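Gripper trials at Pelesby – planning the spend

Maureen Garside and Érica Bastos are choosing a gripper for the Hutstead packing line. The budget is £2000, fingers and spare screws included.

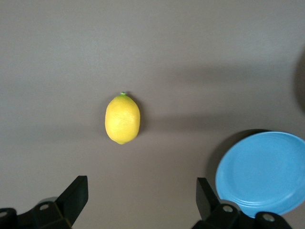
Jomen quoted for the arm mount in April and Ševčík for the fingers – delivery is seven weeks on both.

Soft produce is on the trial list too. A leaf lies very low on the table, so finger shape matters in the order.

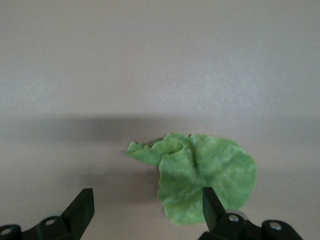 Should we buy spare fingers now?
Order two pairs with the first delivery and put the rest in next year's budget.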